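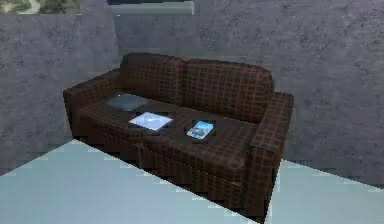
ok thread on getting rid of a couch when you live up two flights in Darnbridge, bc I've now spent most of December on it and someone should benefit

---

backstory: three seater, came with the flat more or less. previous tenant left it, landlord said "yours if you want it". I wanted it. I was 24 and it was free

---

it is a good couch to nap on. that's the nicest thing I can say. the springs on one side went in the second winter and everyone who visits slides gently toward the arm like they're on a ferry

---

first go: listed it free, pickup only. 17 messages in an hour. every single one "is this available". I say yes. silence. forever

---

one bloke asked for the dimensions, then the dimensions of the legs, then if I'd swap it for a kayak paddle. one paddle

---

Ulla Solheim from downstairs did come up and have a proper look, sat on it for a good ten minutes, had a cuppa, said no. fair enough. lovely chat though

---

second go: charity shops. rang four. they all want the fire label. mine has no fire label. I've been under there with a torch, found a biro, $2.40 and a hair tie, no label

---

(if you still have the label on yours DO NOT CUT IT OFF. I don't care if it's itchy. tape it down, tuck it under, whatever)

---

third go: council. you get one free bulky pickup a year, great, except I used mine in March on a mattress. second one is $67. ok fine. next slot is five weeks away. less fine

---

also they want it kerbside by 6am but NOT before 7pm the night before. so you're carrying a couch down two flights in the dark either way, pick your dark

---

fourth go: got a quote from a removal mob. $300. for one couch. asked what it'd be if I got it down to the footpath myself. $280. so the stairs are worth twenty bucks, tell that to my lower back

---

tip shop wouldn't take it without a look first. they don't do looks. you have to bring it to them for the look. and I drive a hatchback

---

where I landed, for anyone in the same spot: share a skip. put a note up in the stairwell, five flats wanted in, we split it. everybody had something. so many dead clothes airers

---

things to check before you book a skip bc I didn't:
- do you need a permit if it sits on the street (yes)
- does "general waste" include upholstered stuff (often no, ask)
- who's got the ute access out back blocked (flat 6, always flat 6)

---

the permit form asks for the "nature of the obstruction". I wrote skip. it came back asking for more detail. I wrote large skip. approved

---

measuring!! measure the DOOR and the turn in the stairs, not just the couch. take the feet off first, mine unscrewed by hand, that's 10cm you get back for nothing

---

old doona underneath and slide it. two people, one above one below, the one below does the talking. agree on which left is left before you start

---

and take the back cushions off if they come off. check the zips for your missing remote. mine was from a telly I no longer own

---

re replacements since three of you have asked: I've been going round in circles. sat on every floor model in Wallness. the ones that look nice feel like a bus shelter

---

the Stojanovska one is gorgeous and it's $1,525 before delivery. I've had cars for less. sat on it twice. visited it, really

---

the Dretix flatpack thing is under half that but the arms bolt on and one of the display ones was already wonky. however. comes in boxes. boxes go UP stairs. I'm thinking about stairs now in a way I never used to

---

so probably the flatpack. or the floor. my sister's offered a beanbag and I havent said no

---

someone just asked why not saw it in half. apparently heaps of people do?? staple puller, strip the fabric, handsaw through the frame, into the boot in two trips. neighbours would have to hear it though, do it at a decent hour

---

skip's here at 8 tomorrow morning, if anyone nearby has a spare pair of those grippy gardening gloves I will swap you for a hair tie and a biro

---

edit: gloves sorted, thankyou. still have the biro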